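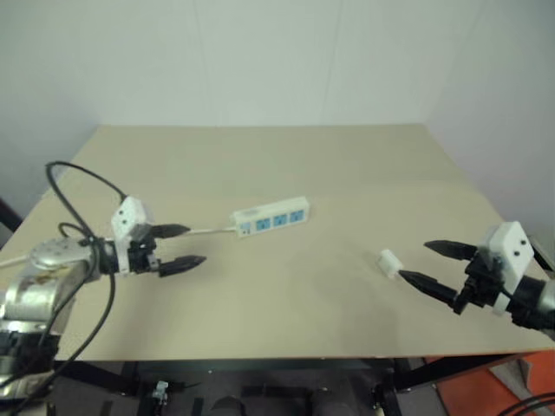
4. Recording your first plug-and-strip examples

I wrote this part after Mal-soon Ki and I spent a whole Thursday redoing a set, so please read it before you touch the leader handles. I'm assuming Fileck is running and both arms have homed.

4.1 Lay out the table. Power strip in the middle, small white plug over toward the right arm. Shift both a little between takes and change the angle of the strip too – the model gets lazy if everything always sits in the same spot.

4.2 Open both grippers all the way, then press Record. Count to 2 before you move.

4.3 Check the wrist view. When you're holding a charger, you want the USB port in plain sight between the fingers, with the other gripper open and facing it.
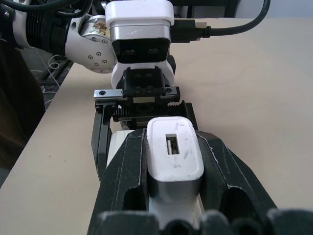

Photo: Sandamali Khan / Tresetti

Note: scuffed chargers are fine. I like having a few in the set.

CAUTION: Keep the strip's cord disconnected from the wall for the whole session. Keep your own hands off the table while the arms are live, too!

4.4 Move slowly and don't stop to think halfway. If you fumble a grasp, go ahead and recover, then tag the take "retry" (Myung-ja Yeon trains on those separately, and she really does want them).

4.5 Do 6 takes, then look back through the head view. Both grippers, the strip and the plug should all be easy to find before the first move. 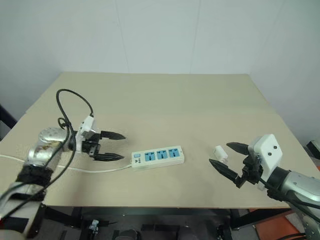

5. Naming and saving your takes

Use the task name, your initials and the take number. Our Plundulville set is at 2,963 takes now, and Dae-han Woo still finds ones called "test" – please don't add to them. Hit Save before you close Fileck, or the last take is lost.

Contact: Zuleica Sales, Tresetti support | © Tresetti | Back to top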